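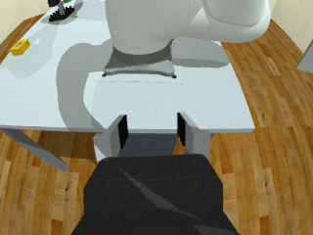 Barrientos Centre for Robotics — Manipulation and Simulation Group

Nurkum: frequently asked questions

Last revised Sunday, June 28, 2020. Changes since the previous revision are confined to the sections on shadow settings and on licensing.

What is Nurkum?

Nurkum is a procedure for training visual manipulation policies in simulation when the lighting at the deployment site is not known in advance. It re-renders a recorded simulated episode under altered lighting, leaves the motion untouched, and adds a consistency term to the training loss so that the policy is penalised for changing its action between renderings of the same instant. It does not change the policy architecture and can be added to most behaviour cloning pipelines that take colour images as input.

How does it differ from ordinary domain randomisation?

Ordinary randomisation draws a new lighting condition for each episode. The policy sees many conditions but never the same state under two of them, so any preference for one action under one kind of light has to be averaged out over a large dataset. Nurkum pairs the renderings. Each training sample holds the same joint state, the same object poses and the same target action, with only the light sources moved or rescaled. Textures and camera pose are held fixed within a pair. They may still be randomised between episodes, and in our own runs they are.

Why concentrate on shadows?

In our earlier work the most common failure on the bench was a reach towards the edge of a shadow. The arm casts a large one over the table, it moves when the arm moves, and its boundary can have more contrast than a small object lying nearby. The render at the head of this page has the usual arrangement: broad grey shadows on both sides of the arm base, one of them running down to the front edge of the table, and a yellow block outside it on the left. A policy trained under a single light learns where that boundary falls for a given arm pose and will use it as a position cue. Move the lamp and the cue is wrong.

We looked at this first with saliency maps, which were suggestive and no more. The paired renderings gave a direct test, as the action difference within a pair should be zero for a policy that ignores lighting.

Which viewpoint do the images come from?

The dataset has two streams, a gripper view and a fixed view. In the gripper view the fingers are always present at the bottom of the image. We do not mask them. Masking was tried early on and made the final approach worse, presumably through losing the relation between pad and object, although we have not isolated that effect.

How large is the dataset?

There are 724 source episodes. Each has up to 7 lighting variants. The number is not constant: a variant is dropped if the object to be grasped falls below the contrast threshold in the configuration file, so episodes with a pale object on the pale tabletop tend to keep fewer of them. Dropped variants are listed in the index with a reason code and can be regenerated from the saved state if you want them.

What tasks are covered?

Three: pick up a block, move a block to a marked position, and place a block against the stand. The placing task is the hardest of these for every policy we have trained. Objects, arm mounting and table dimensions are shared between the tasks, and a policy can be trained on all of them together with the task index appended to the state vector.

What is Varkgate, and do I need it?

Varkgate is our re-rendering tool. It reads a logged episode, restores the simulator state at each step, applies a lighting description, and writes the images. You need it only to generate new variants. Training on the released images requires the loader and nothing else.

Varkgate does not step the physics. If you change an object's mass, friction or geometry, the logged trajectory is no longer valid and the tool will not warn you. Hipólito Ulloa has a branch that compares contact flags before and after, but it is slow and has not been merged.

And Trollico?

Trollico is the evaluation harness. It runs a trained policy on held-out initial states, under held-out lights, and reports success rate, paired action difference and time to first contact. It can also be run against logged real images, in which case only the paired action difference is available.

How are the results reported?

Every entry in the results table is the mean over three training seeds, with the individual seeds given in the supplementary file. We ask that anyone comparing against Nurkum do the same. The spread between seeds on the placing task is wide enough that a single run means very little, and we have seen a baseline beat our method on one seed and fall well behind it on the others.

What did you find?

The consistency term reduced the paired action difference on all tasks. Success under held-out lights improved clearly for picking and for moving. For placing, the improvement was within seed variation and we make no claim. Success under the original training light fell slightly on the picking task. We regard this as a real cost of the method — the policy gives up a cue that was valid under that light.

Increasing the weight of the consistency term beyond the default produced policies that hesitated above the object and sometimes never closed the gripper. Under a strong term the easiest way to satisfy the loss is to output nearly the same action everywhere. If you see this behaviour, lower the weight before changing anything else.

Does it transfer to a real arm?

Partly. Aldana Leiva ran the picking policy on the bench arm in December with a movable lamp. The reaches towards shadow edges became less frequent, and the remaining failures were mostly depth errors on approach. Those trials were done to check the direction of the effect. They were not randomised and the lamp positions were chosen by hand, so they appear in the report as an observation with no statistics attached. A blinded trial is planned.

Are the rendered shadows physically accurate?

No. Soft shadow edges are approximated by the renderer and light reflected from the floor and walls is not modelled. Arm casings in the renders are smooth and clean, while those on our bench are scuffed and give uneven highlights. For the purpose of the paired loss, accuracy matters less than variety in where the boundaries fall. We have not tested the method against a path-traced renderer and would be interested to hear from anyone who does.

Can I use my own scene?

Yes, if the simulator can save and restore full state and lights can be set from a file. Keep the following fixed within a pair: camera pose and exposure, object and table textures, and any rendering noise seed. The last of these is easy to miss. With the noise seed left free, the consistency term is spent on suppressing noise and the effect of lighting is hidden.

Check also that the background is the same colour in both members of the pair before lighting is applied. A plank floor with visible grain is a harder background than a flat one and we recommend having something of the kind. Policies trained over a uniform grey floor did poorly when a patterned one was substituted, with or without the consistency term.

What hardware is required for training?

A single current workstation GPU is sufficient for the default image size. Disk speed tends to be the limit, as each sample reads more than one image. Converting the episodes to the packed format before training is worth the time.

The loader stops with "pair index mismatch". What is wrong?

Usually the index file is from a different release than the images. Delete the local index and let the loader rebuild it. If the message persists, look for a partly unpacked archive. The gripper stream and the fixed stream are packed separately and must both be complete, even if you train on only one of them.

Paired action difference is exactly zero at the start of training. Is that expected?

No. The two members of each pair are almost certainly the same image. Check the variant sampling option, which in older configuration files defaults to the original light for both.

Under what licence is it released?

The images, logged states and index files may be used for research and teaching with attribution. Varkgate and Trollico are under a permissive open source licence. The arm meshes are not ours to redistribute, and a download script fetches them from their source on first use. Renders that contain the meshes may be reproduced in papers and slides.

How should problems be reported?

Use the issue tracker and attach the configuration file, the release tag and the episode number. Reports about the renderer go to Hipólito Ulloa, and questions on the evaluation protocol or the bench trials to Aldana Leiva. Requests for additional lighting variants are handled in batches — please send the lighting description file with the request, as written descriptions of a lamp position have led to errors on our side.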